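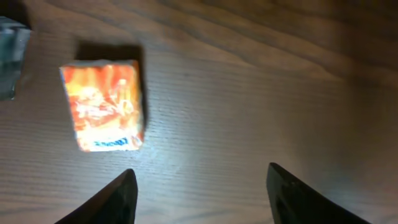 Is Haugland worth two and a half hours of your evening? For the first 90 minutes, easily. After that it depends how much fog you can take.

Saw it last night with more than 17 other people, which is good for a subtitled film here in August.

Lovisa Kvam plays a ferry pilot who comes home to sell her father's house. She hardly speaks until the buyer turns up – best scene in the film.

Signe Haugen directed. Her last one, Kiltar, had the same slow start but a proper ending. This one stops on a shot of a jetty.

Sound is very good. Sit near the middle if you can.

Holger Sjögren is wasted as the brother. Two scenes and a phone call.

Three out of five from me. I'd watch Kiltar first – it's shorter too.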